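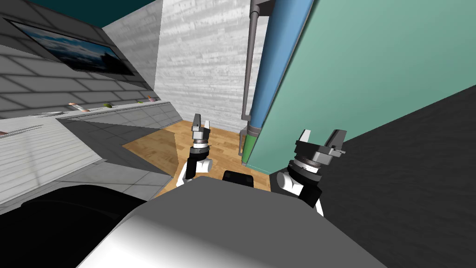

Teleoperation is slow work, and most of the time goes into things that never reach the policy. At Jernham, where a small group has been building a library of kitchen tasks in simulation, an operator wearing a headset and holding two tracked controllers steers a two-armed robot through each task from start to finish. The controllers set the pose of the wrists. A trigger on each one opens and closes the gripper. Everything else, including the joint angles of the arms, is solved by software called Rallik.

The library holds 3,143 demonstrations spread over 67 tasks. Leire Bravo, who runs the collection, says the first month's output was almost entirely discarded. Operators had learned to complete the tasks, but they paused in midair while deciding what to do next, and a policy trained on those recordings paused too. "It copied the hesitation very faithfully," she says.

The fix was procedural. Each operator now rehearses a task without recording until the motion is continuous, then records in blocks of 17. Kitchens are swapped between blocks, so wall finishes, floor textures and cabinet colors change while the task stays fixed.

Viewpoint was the harder problem. From the head view an operator can judge where an arm is in the room but has trouble judging the last inch of an approach. The wrist view covers that last inch and very little else. A panel or a cabinet side can fill half of it, and objects beyond the fingertips show up mostly in the gap between them.

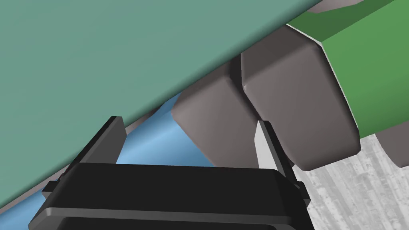
Bravo's operators are taught to use the head view for the reach and to switch once the gripper is close. The switch is logged with a time stamp. Early recordings show operators flipping between views several times per approach – a habit that tended to go with jerky wrist motion, and one the group now screens for.

Contact is handled crudely. The controllers vibrate when a finger touches something, but the strength of the vibration carries no force information. Ledesma, a second input device under test, replaces the handheld controllers with a pair of small leader arms that stiffen on contact. It gives smoother recordings on drawers and doors. On loose objects the gain is small, and setup takes longer.

Failed attempts are kept, up to 2 per block, provided the operator recovers and finishes. The rest are deleted the same evening. A replay tool, Flirkero, runs every surviving demonstration again from its recorded commands and flags any that end in a different state.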